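Ticket 2968 – Gripper drifts sideways at the memory slots during remote demos
Status: open, waiting on reporter
Product: Tudell remote teaching station
Opened by: Åsmund Fagerlund, Arnitness

Monday, 9:40
Hello all, and thank you for the quick help with the license last time! We are teaching the arm to work on the memory slots of a desktop PC, with one of us driving it from the hand controller. Reaching into the case goes beautifully. The trouble starts once a finger is down at the slots: if the driver pauses for a moment and then moves again, the gripper slides a little to one side before it follows the hand. We have 405 demos saved so far and I would hate to throw any of them out.

Monday, 11:15 – Gilley support
Hi Åsmund, sorry about the nuisance, and thanks for writing it up so clearly. Could you tell us which motion scale you drive with, and whether the clutch pedal is pressed during the pause? A couple of pictures of the arm in the case would help too, one close in and one from the side.

Monday, 13:05
Scale is set to 3, same as in the Hellström setup guide. And yes, now that you ask, most of us do rest a foot on the pedal when we stop to think (I certainly do). I tried ten minutes or so without touching it and the slide was much smaller, though I wouldn't swear it was gone. Wrist view first, then the side view:

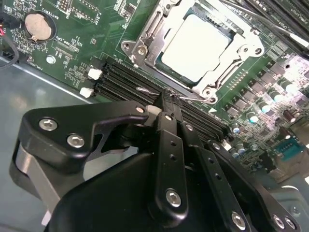
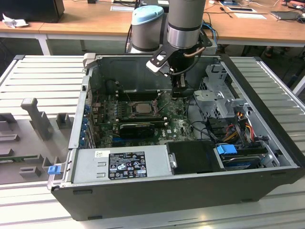
I should also say that the slide is always toward the driver's left, whoever is driving, and that restarting the station clears it for the first 2 demos or so and then it creeps back. My own guess is that the hand controller keeps reporting tiny movements while the pedal is down and the arm catches up on them all at once – but you know the insides of this far better than I do.

Monday, 15:30 – Gilley support
Your guess is a good one, and we'd like to check it. Please turn on "re-zero on clutch release" under Controller, drop the scale to 2, and record a few short demos with a long pause in each. Send us the logs from those and please keep the old demos as they are for now.

Monday, 15:50
Will do, first thing after coffee. Logs to follow.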